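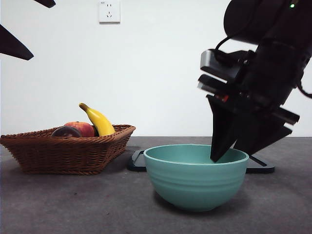
Table Notes, No. 68, page 18

The Bowl, the Basket and the Gray Table

Welcome back, everyone, and a special hello to the readers in Ustmont who wrote in after the last gallery asking for more plain, everyday things and fewer fancy dinner settings. I heard you! The teal bowl is the one I've been wanting to show you for months. It's deep and round, with a nice thick rim and faint ridges running around the outside, the sort your thumb finds when you carry it. Felicja Jasińska found it for me at a shop in Fludovport, on a shelf with what must have been roughly 146 others, and she swears she picked it up first and never looked at the rest.

I'm fond of a bowl with some depth to it. A shallow one looks lovely for a day and then it collects keys. A deep one can take soup, or dough under a towel, or a heap of green beans waiting to be trimmed while you sit and talk on the phone.

Now for the table, which gets more mail than anything that has ever stood on it. Yes, it has scratches, and no, I'm not going to sand them out. Zeyu Cui has offered twice (very kindly) and I've told him the same thing both times. I like a surface that can take a knock, and the mottled gray is forgiving of crumbs until you get around to wiping. 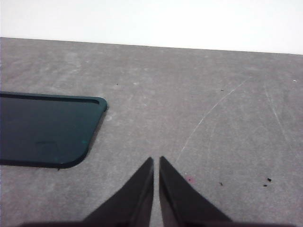

Dark glossy tray at the left, and the long pale scratch you keep asking about.

The tray tends to drift around from one part of the table to another, and I've stopped fighting it. It's a deep, inky color, close to black, and its rounded corners sit well beside all that flat gray. Manju Semwal thinks it ought to be under the bowl. I think it does better by itself, with a bit of bare table next to it.

Then there's the basket, and I could go on about baskets all afternoon. I love a low wicker one with a braided rim, in that warm brown that goes with everything. Mine used to hold bread, then mail, then bread again, and now it's fruit: apples, a banana, a lime for a spot of green. 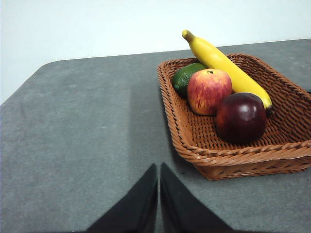 Madhu Shakya taught me to put the longest thing in first and settle the round ones against it, and I've done it her way ever since. It keeps things from rolling to one end when you slide the basket over to make room for plates. She also brushes hers out with a dry paintbrush, working along the weave, and I can tell you that works far better than a damp cloth — the cloth just pushes the dust deeper in.

Last comes the bowl and the basket together, bowl on the right and basket on the left, against the plain white wall. I did think about hanging something up there, and then I got used to the quiet.

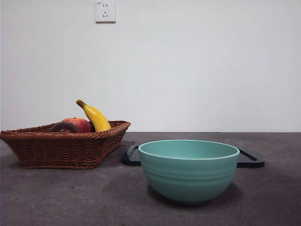 Coming in December

Nazmiye Kurtuluş is lending us her pitchers, and she has promised to write the captions herself.

Recent galleries
Spoons from the Upadhyay kitchen
Dish towels, folded and not
A windowsill in Fludovport

Last updated: Monday, November 4, 2024
Contact Table Notes | © Table Notes, Ustmont | Back to top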